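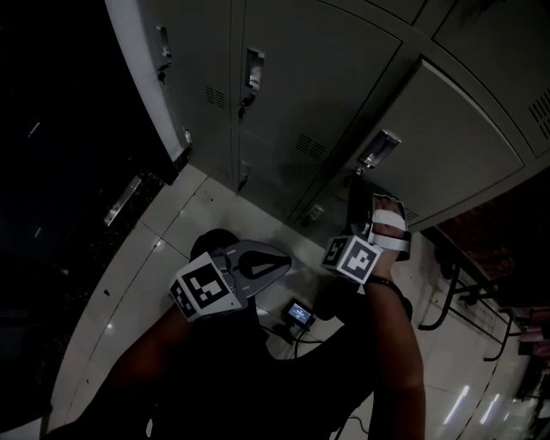
*Gray metal lockers with key locks, Paiva building.*

## Frequently asked questions about the Tustosum reading rooms

We receive many of the same questions by e-mail, so I collected them on this page. If your question is missing, please write to the desk and I will add it.

**Who can become a reader?**

Any person older than 16 who can show a document with a photo. You do not need to study at a school or live in the town. Students from Stirovden often ask if their student card is enough, and it is.

**How long is a reader's card valid?**

It is valid for 11 months from the day when it is made. In June we clean the database, and cards that were already expired are removed from it. If yours was removed, you fill the form again and you receive a new number.

**Where do I leave my coat and bag?**

In a locker, before you enter the reading rooms. You take the key with you and you return it at the desk when you go home. Please do not leave food inside overnight. A lost key must be paid by the reader, and the price is written on the list at the desk.

**What may I bring to the table?**

Pencils, paper, a laptop without its case, and water in a bottle that closes. Pens are allowed in the newspaper room but not in room 202, where the old maps and the letters are kept.
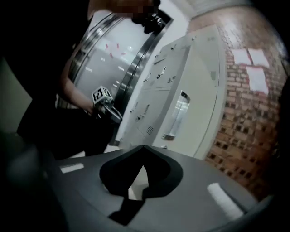
**How many books can I order at one time?**

Four. When you bring one back to the desk, you may order the next one. Bound newspapers count as one book for each volume, also when the volume is very thin.

**Why does my order take until the afternoon?**

A part of the collection is kept in Darnard, and the van comes from there once a day. Orders which we receive before 10 in the morning arrive by 3 in the afternoon. In the catalog these books have a shelf number that begins with 61. All other books come from our own cellar and are usually ready while you find a seat.

**Can I borrow books and take them home?**

This is not possible, with the exception of the travel guides near the entrance. They have a green label and you can keep them for three weeks.

**May I photograph the pages?**

You may, without flash and for your own study. Please turn off the sound of the phone. If you want to print the photograph in a book or put it on a website, ask for the permission form first.

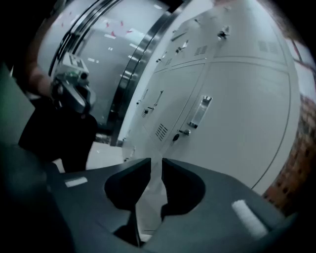

Osvaldo Guimarães wrote to us that the rule about reserved seats is not clear: he left for lunch, came back after an hour and a half, and another reader was in his seat. He asks that we put the time limit on this page and also on the tables.

He is right that it was written only on the back of the card. A seat is kept for 60 minutes if you leave your seat slip on the table. After this time the desk can give it to another reader, and your books wait for you at the desk. New signs for the tables are ordered.

**Is there a quiet room for phone calls?**

We have only the small hall behind the stairs. Please close both doors.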